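The pitch for Usska's bench arm is that it tidies up after you. Rent it for $973 a month, put a tray on the table, and let the two-fingered gripper deal with whatever got left out. I spent four days with one in Viledbridge, and my bench is not much tidier.

Start with the small stuff — the brochure certainly does.

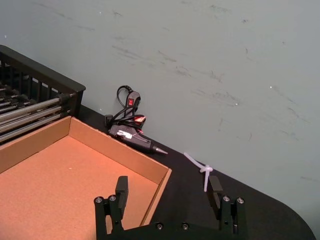

Apolline Coste, who sells the service for Usska, told me that thin plastic is "a solved problem." Maybe in her showroom. On my table the arm needed 10 tries at one cable tie before I gave up and went to lunch. Drusedine, the scheduling software, logged the job as complete.

It did better with bigger, stiffer things, and it never knocked anything over. Akpan's rival arm costs less and comes with 2 spare finger pads. Usska charges extra for those, and the contract locks you in until January. 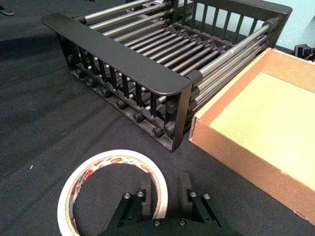
*The Usska gripper, open, with masking tape, a drying rack and an empty cardboard tray.*

I asked Coste for a shorter contract. She offered me a second arm.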